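The hubcap that wouldn't stay in its square

When the two-armed robot at Flarton's back workshop dropped its first wheel cover last December, the lead technician wrote one word in the log. The word was "Ok." She would like it known that this was the name of the software build, and that she was not, at the time, feeling ok.

"Everybody who reads the log thinks I was being calm," she says. "I was under a table looking for a screw."

The job sounds simple enough. Pick up a round part, move it, set it down inside a taped rectangle, let go. The robot had done it 47 times in a row before it began letting go early, by up to 23 millimeters. From that height a wheel cover doesn't so much land as arrive, and then it goes for a walk.

"You hear it first," she says. "It rings. Then it rolls, and you find out which way the floor slopes."

Her first theory was the fingers. Her second was the part, a theory she held for most of a week and defends even now. "Curved spokes, holes everywhere. There isn't a good place to grab one. I still say the part has to take some of the blame."

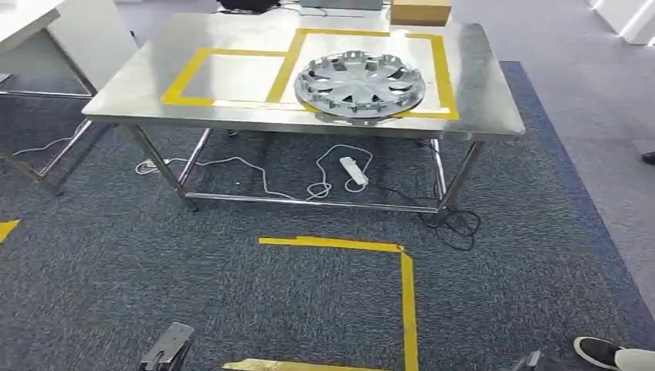
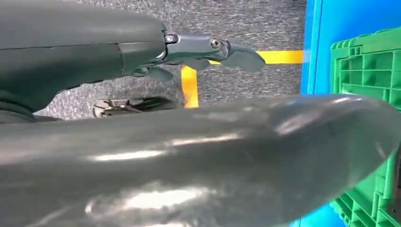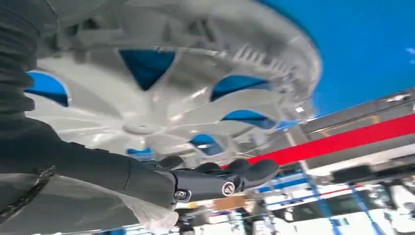
First of the three, a wheel cover resting over the lower edge of its taped rectangle; the other two are from the wrist cameras.

The real cause was duller. A contact setting had been copied over from Jilard, an older project that handled soft packaging. The arm had been told that a light bump meant the table. With a stiff part, a light bump could mean nearly anything, including the arm's own change of speed on the way down.

"So it felt a bump, decided it was home, and opened its hand," she says. "Very confident. I've worked with people like that."

Nobody was hurt. What bothered her more was the second fault, which turned up while she was chasing the first. After a drop, the robot did not stop. It carried on with its routine and solemnly placed nothing in the rectangle, 4 times, before she reached the button.

"Dropping a part is a nuisance. Moving around with no idea that you've dropped it is a safety matter. Somebody's going to bend down to pick that thing up."

The fix for the first problem took an afternoon. The fix for the second took until spring was in sight: the arms now check their grip all the way through a move, and a lost part freezes both of them until a person resets the cell by hand. Her counterpart at Briltetti, who supplied the controller, thought the manual reset was excessive. She asked him to come and pick up the next hubcap himself. He signed off on March 1, 2019.

Since then the cell has run 3,000 moves. It still sets the odd part down a little over the tape, and she has stopped writing those up.

"It's on the table," she says. "I'm not greedy."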